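Chapter 4
Where the Words Go: Memory, Storage and the Family Archive

I started keeping other people's papers by accident. My aunt, Yvonne Ackroyd, left me a trunk of letters from Daltby, the oldest of them dated 1656, and I read the whole lot on the floor of my kitchen over one very wet June. You could smell the trunk from the hallway! Every letter was still readable, apart from two the mice had gotten to.

Then I tried to open my own college essays, written in 2000, and couldn't read a single one.

So this chapter is about keeping written things — how paper lasts, how files don't, and what a small archive can do about it. We'll begin with the digital half, which most of my students dread.

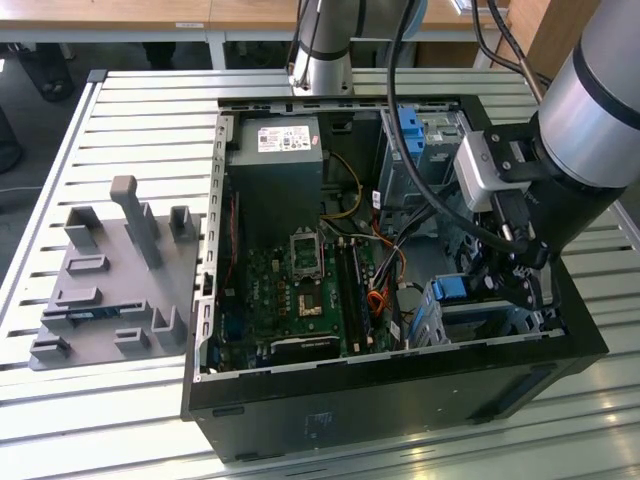

Figure 4.1 A desktop computer with its side panel off.

When you type a letter and don't save it, it lives in memory, and memory forgets as soon as the power goes. Saving puts a copy in storage, which keeps it with the power off (for years, if you're lucky). I think of memory as the kitchen table and storage as the trunk. Archivists care about the trunk.
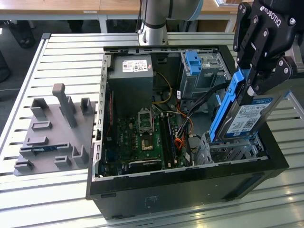
4.1 What a donor hands you

Chelsea Stockdale ran the Hurnby parish collection when I trained there, and she made me write down everything about a gift before I touched it: who brought it, what they called it, what order it was in. Do the same with a box of disks. Copy the labels exactly, spelling mistakes and all. I once "fixed" Folach to Follach on 98 folders and spent a month putting it back.

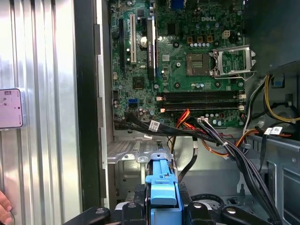
Chapter 4 web text last revised: June

Order matters more than neatness. If a donor kept her recipes in with her tax papers, leave them there until you've made a list, as the mix may tell you how she worked.

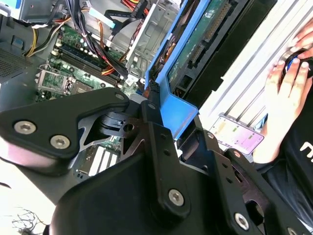 Paper archives taught us to keep more than one copy, and in more than one building. The same goes for files. A green board like the one in the open case here is easy enough to swap for another, but a diary that was only ever saved once is gone for good if its drive fails. Before you read on, pick one thing you've written that you'd hate to lose, and write down every place it's kept. We'll use your list in section 4.2.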